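Soft fingers deserve a longer trial

Most gripper comparisons I read are over in an afternoon. Somebody picks up the same block with each tool, writes down which one dropped it, and orders the winner. I think that's too short, and I think it favors hard fingers.
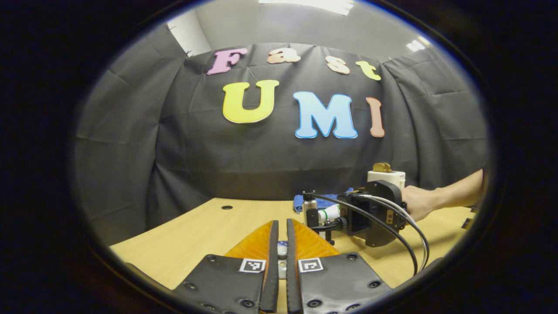
Odair Coutinho and I spent most of March on two hand-held grippers, one with soft fingers and one with the rigid Vurberg set. We did 591 grasps with the soft pair and 850 with the rigid pair. The numbers don't match because the Vurberg fingers were ready first and we got impatient.

For the first 200 grasps the rigid fingers looked better. They closed in the same spot every time and small parts stayed where we pinched them. If we had stopped there I would have recommended them to Cleiton Toledo, who pays for this stuff at Honorato.

Then we moved on to cloth, jars and caps. The soft fingers forgave a bad approach. You could come in a little crooked and still get a hold. With the rigid ones I had to line up my wrist first, and I slowed down without noticing until Odair compared the times.

Cleiton says operators should just learn to line up. I don't agree. A tool you carry by hand all day should put up with a tired hand at four in the afternoon.

Soft fingers do wear, and we changed ours 2 times. That is a real cost and it belongs in any report. I would still pay it. We're keeping the Vurberg set for screws and small flat parts, and the next round will use the Kivis controller with both.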